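Plelley Printed Sheet Set, Double: Review After a Season of Use

Rating: 3.5 out of 5

Plelley sells the penguin sheet in one colorway, a bright pink, and in three sizes. I bought the double in November from Echeverri, the housewares shop, for 69, with two pillowcases included. It has been on the spare bed since then, and that bed doubles as the folding surface for the household laundry.

Fabric and construction

The label states a thread count of 304. I have no means of checking that, but the weave is even and light does not pass through it easily. Hems are straight and double stitched. One pillowcase arrived with a loose thread at the corner, trimmed and not seen again. Elastic runs all the way around the fitted sheet and holds on a mattress 20 centimeters deep. On a deeper one I would expect the corners to lift.

Washing

More than 19 washes so far, all at the lowest setting with Iritus liquid, line dried when the weather allowed. Shrinkage is slight along the length and nil across the width. The pink dropped a shade in the first two washes, then stopped. It bled once, on to a white dishcloth – wash it alone to begin with.

Pilling is confined to the foot end. A previous set from Inatitz, at a similar price, had pilled all over by this stage.

As a folding surface

A plain white sheet hides pale socks and shows every bit of lint. The Plelley does the reverse. Dark clothes stand out well against the pink, and stripes and seams are easy to line up before folding. Small pale items are another matter, as they get lost among the white patches in the lighter bands. The surface has enough grip that a stack of shirts stays put.
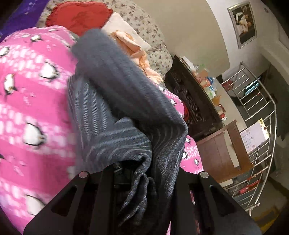
Complaints

The print is one-sided, and the reverse is a blotchy pale pink. The packaging gives no care instructions beyond a temperature symbol. Pillowcases close with a plain flap that is too short by a hand's width, so a full pillow works its way out overnight. Wilson Villca at Echeverri offered to exchange them, but the replacements were cut the same way.

Buy the fitted sheet by itself if the shop will split the set.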